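The Software That Has to Think About String

I spent two days last winter watching a robot try to deal with a pair of earphones, and I want to talk about the software, because the software is where all the pain is.

The place is called Fludarbridge, a small outfit upstairs from a tile showroom in Grurnside, and what they make is a planner named Stamix. A planner is the part of a robot's brain that decides where the arm goes next. For a box or a mug that's a fairly settled business by now. You work out where the mug is, you work out which way it's facing, and you plot a path to it. Six numbers and you're done!

A cable has no six numbers. It bends everywhere, it crosses over itself, and the minute you touch one end the other end goes off and does its own thing. Stamix copes by pretending the cable is a chain of little beads (200 of them by default) and guessing where every bead is, over and over, as the arm moves. The guessing part of the code is called Jiang, which confused me for most of the first morning – I kept waiting to meet him.

Zihan Xia wrote most of it, and she is very funny about how badly the first version went. "It was wonderful at straight cables," she told me. "Give it a straight cable and it was a genius." Crossings were the trouble. Where one strand goes over another, a camera sees a blob, and the old code picked whichever strand looked shorter and ran with it. So it would pull confidently on the wrong loop and make the knot tighter, which I have also done, on many trains.

The newer version keeps 41 guesses alive at once. Every guess is a slightly different story about which strand is on top, and as fresh views come in, the bad stories get thrown out. I watched this on Zihan's monitor, all these colored threads wriggling over each other and then dropping away until a couple were left. I could have watched it all afternoon (and I more or less did).

The other big change is speed. Blur is poison for this sort of thing, so Stamix now asks how sure Jiang is before it picks a pace for the arm. Sure, go ahead. Not sure, creep. It sounds obvious, but getting two programs written years apart to agree on what "sure" means took her from February to well into summer.
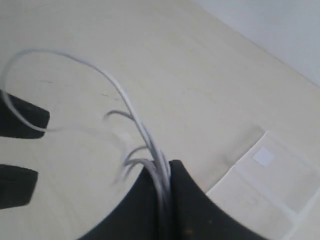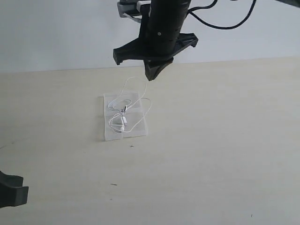
I asked what she'd do with another year and she didn't say anything about smarter models. She wants better logs. Right now, when a run goes wrong, she has to line up the camera footage and the planner's notes by hand, and there were 184 bad runs sitting in her folder when I visited. She'd like a tool that jumps straight to the moment the guesses went sour, with the views and the plan side by side. She has started building one in the evenings, and it has a search box already, though it only finds things if you spell them the way she did.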